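4.2 Order Entry Habits Among Retail Currency Traders

We now turn to the part of the study we found most exciting: how people place and change their orders. The Ridgeway log holds 2,819 orders from 477 retail accounts, all trading on the Vorito practice platform. Each record gives the currency pair, the order type, the stop distance and every later change to the order, so we can follow a trader's second thoughts as well as the first decision!

Limit orders were most often edited in the minutes before a scheduled news release. Many traders widened their stops at that point, and a good number then moved them back once the release had passed. Siwan Trevor saw the same back-and-forth in the earlier Wimell survey, and it is a real pleasure to find it again in logged data, where we don't have to lean on memory. Market orders tell a different story. They were rarely followed by a stop within the first minute, even on accounts that used stops on nearly all of their limit orders.

We also looked at how orders were entered. Traders could type the order size or pick it from a menu, and typed sizes were far more varied (menu users mostly stayed with the default). Order size was capped at 2,000 units for all accounts, which keeps the two groups easy to compare.
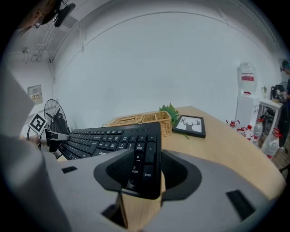 Figure 3. Keyboard with number pad and Enter key.

Typed entries did bring more slips. Most were a missing or doubled digit, and traders usually canceled and re-entered the order. We kept these pairs in the data and marked them, so that Section 4.3 can test whether a corrected order is held longer than a clean one.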